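Casberg sorting arm: a review from the returns bench

We've had the Casberg arm on the returns bench at Lotier since August. The brochure promised it would free us for higher-value work. So far that has meant refilling its trays.

It's good at the dull bit, I'll give it that. Plush food, play plates and bowls go where they should, and it cleared 1,142 items last month without a word about the radio. Set-up took 25 minutes, two of them spent finding the plug.

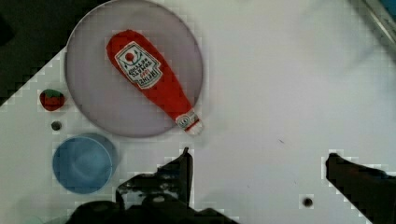

My shifts have changed more than I expected. I used to pick and chat; now I check tags and wait for the beep. Huia Lockyer, who trained me, has moved to repairs and likes it – better chair, too. Wrists are happier all round. The bench is quieter, and I do miss the moaning.

Soft toys still slow it down, and the manual reads as if translated by the arm. We tried the Rarden before this and sent it back.

Four stars. It would be five if it made tea.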